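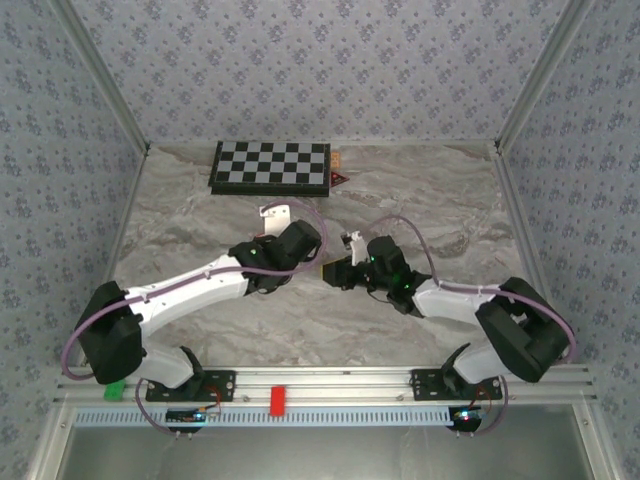 Kirnus Games Club — minutes of the meeting, 9/16/26

We started a bit late (my fault, I had the key) and went straight into the games corner, which has been on the agenda since January.

1. Wallpaper

Everybody had something to say about the wallpaper! The little blue flowers won out over plain paint, and I'm still very happy with them. Lâm would have gone for something darker, but agreed to leave it alone for this year. We have half a roll left over and it stays in the closet with the paste.
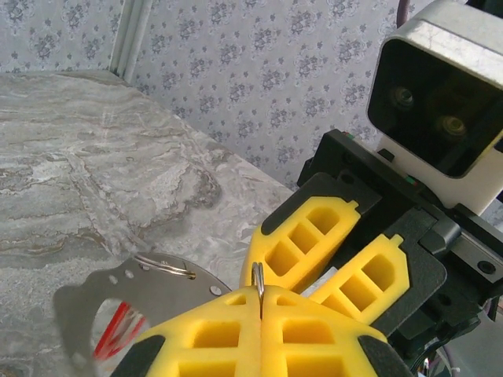
Khoa Đoàn, secretary

2. The tabletop

We talked for a long time about the marble pattern. I love it — gray and white with those streaks running all over, it goes so well with the walls — but it does have one problem. Clear plastic just melts into it. Asham asked for a dark cloth to put down when we sort small pieces, and we all said yes. I'll look for one this week, and if anyone has an old one at home, please bring it!

3. The chessboard

It lives at the back, against the wall, and that's where it should go after every game. Asham wanted it on the shelf with the others, we went back and forth, and the back of the table won by a single vote. The folding kind suits us fine, so no new board this year.

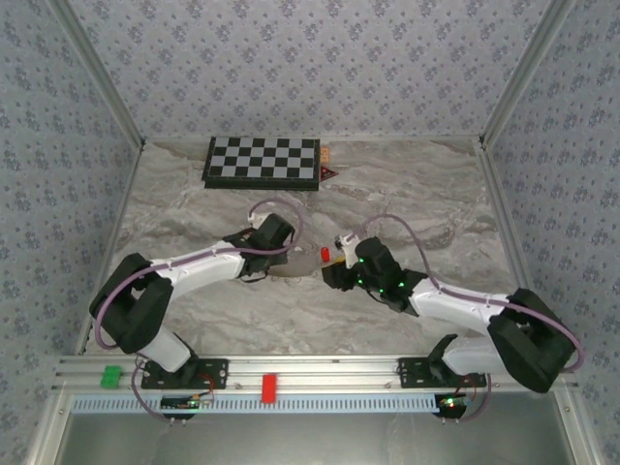 The small odds and ends came up too, the orange bit and the little triangle that sit to the right of the board. Lâm thinks they belong with a set from Dollow, and I have my doubts, but they stay beside the board until we've gone through the boxes. Please don't toss them.

4. Money

We have nearly 2,000 in the account. Up to 500 of that can go on shelves and boxes, and Lâm is getting prices. 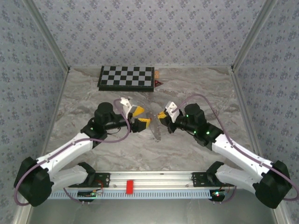

5. To do before next time

Me: dark cloth, type these up.
Lâm: shelf prices.
Asham: go through the boxes and match up the stray pieces.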